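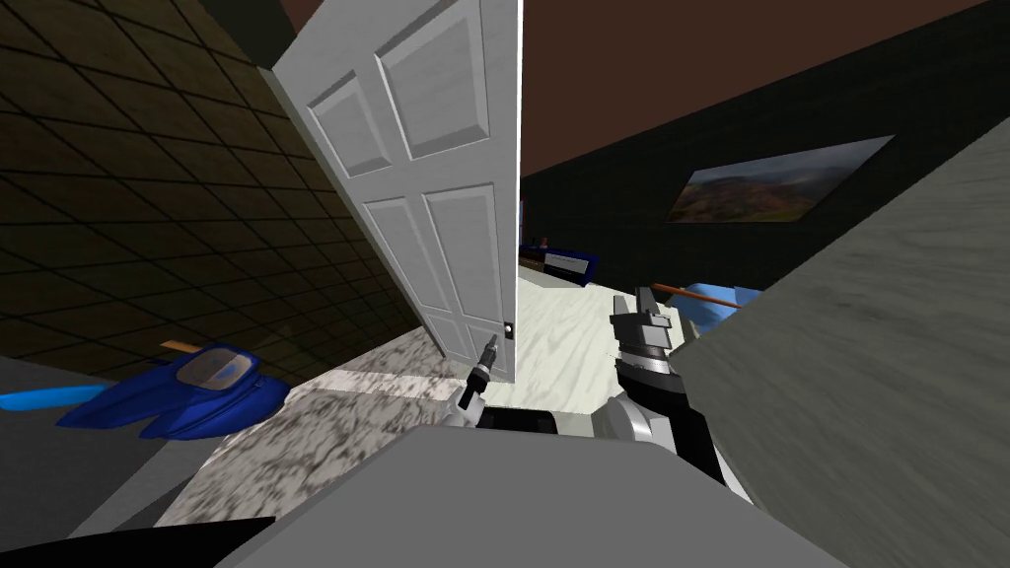 Drendimon Home Projector Review: Two Movies a Week Since March
By Vimala Thomas
Jul 25, 2018

I love movie theaters, I want to say that first. I love the trailers and the overpriced popcorn and the guy three rows back who laughs half a second before everybody else. But with a toddler in the house I was getting out to see something maybe once every couple of months, and I write about movies for fun, so that was starting to feel silly. In March I gave in and bought the Drendimon from Briggs, the electronics store by the bus station, and I've been watching on it ever since.

It's a small thing, smaller than I thought it would be from the box. It's gray on top and has a rubber foot at the front that you twist up and down to get the height right. Two inputs on the back, a headphone jack, a power button that glows orange when it's off and blue when it's on (took me a week to stop reading that backward). The remote is the worst part of the whole package and I'll get to it.

Setup took me 16 minutes the first night and most of that was hunting for the long cable. You point it, you twist the foot, you roll the focus wheel with your thumb until the menu stops looking furry. There's a setting that squares up the picture if you have it sitting off to one side, and it works fine as long as you don't get greedy with the angle. Push it too far and the corners go soft and subtitles start to lean.
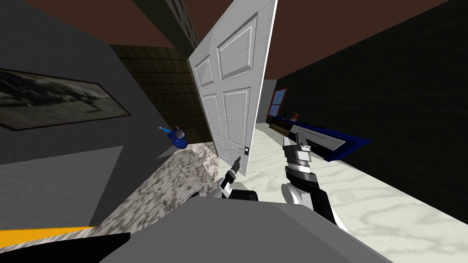

Let's talk about picture, which is why anybody buys one of these. On a real screen, with the lamps off, it's gorgeous! I put on Clunstead, that slow, foggy family drama with all the scenes by the river, and I could see every bit of the mist, and the dark stuff in the boathouse held up way better than it does on my TV. Bright musicals are even better. The big wedding number in anything with a big wedding number will make you grin like a fool. What you throw it on matters a ton, though. I got lazy one evening and aimed it at a plain white six-panel door like this one, thinking white is white, and no. Every raised panel has its own edges and every edge grabs the picture, so the hero's jaw went one way and his forehead went another. If yours is the same style, close it, leave it alone and hang a bedsheet on the wall. I used a bedsheet for the first month and it was perfectly OK once I ironed it.

I ended up getting the pull-up screen that Briggs sells next to the projectors, and yes, it's a jump up from the sheet. Skin tones look like skin. Black-and-white movies look the best of all on it, I don't know why, I just know I've rewatched a whole stack of old courtroom pictures and enjoyed every one of them more than the last time.

Daytime is another matter. With the curtains open you get a pale ghost of a movie and a headache. With them closed on a cloudy afternoon it's watchable if what you're watching is a cartoon or a comedy. Don't start a thriller before dark. I tried, and I had to ask my husband who had the knife.

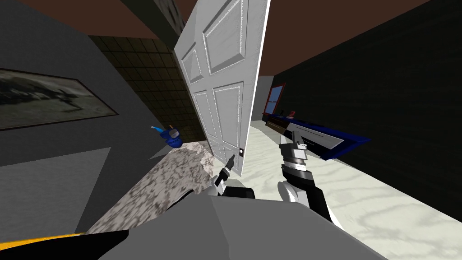
The sound is where they saved their money. The built-in speaker is loud enough for a bedroom, and voices come through clearly, but there's nothing underneath. A film with a proper orchestra comes out sounding like it's being played down a phone line. Songs suffer the most, and since half of what I watch has songs in it, I plugged in an old pair of desk speakers on the second night and have left them there. Budget for speakers if you don't have some lying around. The fan is quieter than I expected. I hear it in silent moments and then I forget it.

Now, the app. The Drendimon comes with Canance already on it, the streaming service you've probably seen on a sticker and never signed up for. I went in ready to make fun of it and I kind of like it! The search is terrible (type the exact title or you'll get cooking shows), but there's a deep shelf of older movies I hadn't seen offered anywhere else, some with nice clean prints. When I signed up, the front page said 3,814 titles. Plenty of those are junk. I found four films I'd been chasing since college, so I'm keeping the subscription for now. It does freeze on me if I leave a movie paused for dinner, and then you have to back all the way out and start it again, and it never remembers your spot.
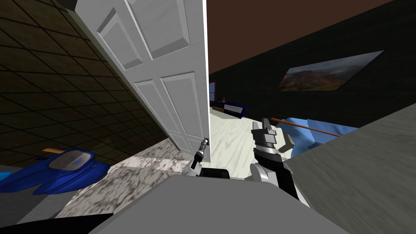
And it doesn't help that you have to do all of that with the remote. Oh, the remote. It's tiny and slippery, the buttons don't light up, and the volume sits right next to Home, so in a dark room you go to turn up a whispery love scene and land on the main menu. I've done it in front of guests. I've done it during the last two minutes of a murder mystery. I put a dab of nail polish on the Home button so my thumb can feel it, and that fixed it mostly.

One more gripe: the lens cap isn't attached to anything, and mine has been missing since the first week. I cover the lens with a baby sock.

Would I buy it again? Yep. If you mostly watch at night and you can add your own speakers, it's a really lovely way to see movies at home. If you want something for the afternoon game, get a TV. Briggs let me bring mine back to swap the power cord (the first one was loose) and didn't fuss over the receipt, so hang on to the box for a while in case you need to do the same.

Next up on mine is the director's cut of Clunstead, which runs over four hours. I'll need a nap first.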